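Clearing and Tracing a Lid Pick Fault (Code 514) on the Counter Cell

Applies to: single-arm serving cells with two-finger gripper, Lavoie controller, Orel motion package
Last revised: December 2022

Symptom

The arm descends over a pot well, the fingers close on the lid knob, and the controller reports 514 (grip position out of window). The arm holds at pick height. In some instances the fault does not appear until the lift, when the knob slides out of the fingers and the lid drops back onto the rim at an angle.

The procedure below was written after repeated 514 faults at the Futermont counter in June. The cause there was a combination of worn finger wrapping and a cable dragging on the arm. Check both. Correcting one can hide the other for several shifts.

Before you start

Press the stop button and confirm that the drive light is off. Do not reach over a pot well while the arm is enabled, even in hold. Treat lids and ladle handles as hot. If the fingers are still closed on a knob, support the lid with a gloved hand before releasing the gripper from the pendant.

Step 1. Check the cable

Jog the arm to the right-hand well at reduced speed and stop with the gripper short of the lid. Look at the cable loop from the side. Note how low it hangs and whether it can reach the well rim or the ladle handle at any point in the approach.

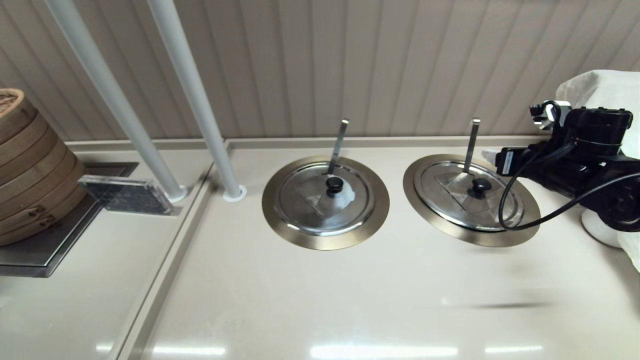
Tyson Carrier: We had 514 on the right well only and spent two days on the gripper. The loop was catching the ladle handle on the way in and pulling the wrist over. If you only get the fault on one side, do the cable first and leave the fingers alone until you've run it again.

Agreed for one-sided faults. Where both wells are affected, complete all steps.

If the loop can reach a handle or rim, move the cable clamp one position toward the wrist and jog through the full path again. The cable must not go tight at the far end of travel. A tight cable produces the same wrist error as a snagged one and will damage the connector.

Step 2. Check the fingers

Return the arm to a clear section of counter. Open and close the gripper five times from the pendant. The tips should meet evenly, with neither finger arriving first.

Inspect the tape. Replace it if an edge has lifted, if a layer moves under thumb pressure, or if the two fingers differ visibly in thickness. Added thickness changes the closed position that the controller reads, and the position window does not adjust itself.

To rewrap, strip both fingers to bare material, clean off the adhesive, and apply the same number of turns to each. Do not add new tape over old.

Step 3. Check alignment

Lower the closed fingers until they are just above the counter. Use the panel seam as a straight reference and compare it with the line between the tips.

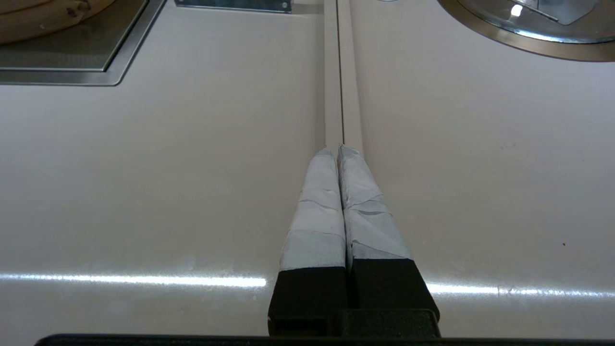 If the tips sit to one side along the whole length of the jog, correct the tool offset. If they start on line and drift, the fault is in the wrist mount. Tighten the mount screws in a cross pattern and repeat the jog before changing any offset.

Step 4. Reset the grip window

With the fingers closed on nothing, read the raw position value. At Futermont it read 1,250 after rewrapping. Enter your own reading as the closed reference, then set the window to 90 on the low side and 100 on the high side. Save to the controller. Values held only on the Bernby pendant are lost at power-down.

Step 5. Test

Run ten picks on each well at reduced speed with empty pots, then ten at full speed. Stop on any 514 and go back to Step 1.

Log the closed reference after every rewrap. Corrections to this page go to Colton Perron.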